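Deepak Solanki Paints the Same Wall Again

The wall belongs to a closed dairy on the edge of Notwood, and Deepak Solanki has been painting it for four years. He does not paint on it. He sets up a folding easel across the road, most often in the early morning, and makes a small oil panel of whatever the light is doing to the plaster. There are now 200 of these panels. They go on view in August at Gekevau, a gallery in a former shoe warehouse, hung in the order they were made.

Solanki came to painting late. He studied surveying, worked for a road-building firm and drew only in the margins of his field notebooks. A colleague saw the drawings and sent him to an evening class taught by a retired sign painter named Ríos, who made his students grind their own colors for the first term and would not let them touch a brush until they could mix a gray from memory.

"He would hold up a card for ten seconds and put it away," Solanki says. "Then you mixed it. I got it wrong for two months."

That training shows in the dairy panels. The range of color is narrow – chalk, ash, a dull pink where the plaster has come away from the brick – and the differences between one panel and the next are slight. In a group from the second winter, the wall is nearly the same tone as the sky, and only the gutter tells you where one stops. A later group has a hard blue shadow running across it from a telephone pole. The pole was taken down the next year and the shadow goes with it.

He works on birch board sealed with two coats of rabbit-skin glue and a thin white ground. Each panel is finished in one sitting. If the rain starts he stops, and the panel stays as it is. Several in the show have bare ground along the bottom third, and he has declined to touch them up, though a buyer once offered to pay more if he would.

Early critics were not kind. His first exhibition, at a hall in Brirnumis, sold one picture, to his dentist. A local reviewer called the work patient and left it at that. The change came when the larger canvases were shown, among them "Plot 2405," named for the number the field carries on the land register. It is a view of plowed ground seen from slightly above, with no horizon, and it took him most of a year. The Brirnumis town museum bought it and hangs it on the stairs, where the light is poor. Solanki has written to them on the subject.

The Gekevau show fills the ground floor.
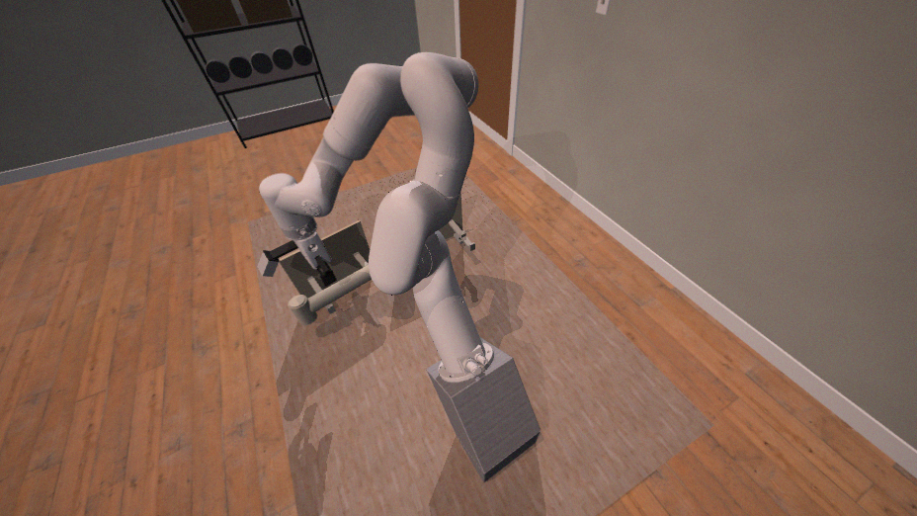

Robot arm on a gray pedestal, computer rendering.

Solanki says he has no plan to stop at 200. The dairy has been sold, and the new owner intends to turn it into apartments, starting with the roof. He expects scaffolding by spring and is curious how it will break up the surface. He has already prepared the boards.

In the meantime he is working indoors for the first time since his student days, on a set of still lifes made from objects found along the same road. Two are finished. One shows a hubcap and the other a length of drainpipe, both life size, both in those same grays.

The gallery is open from Wednesday, and Solanki will give a talk on grounds and glues on the opening Saturday at 4 p.m. Seats are limited and cannot be reserved.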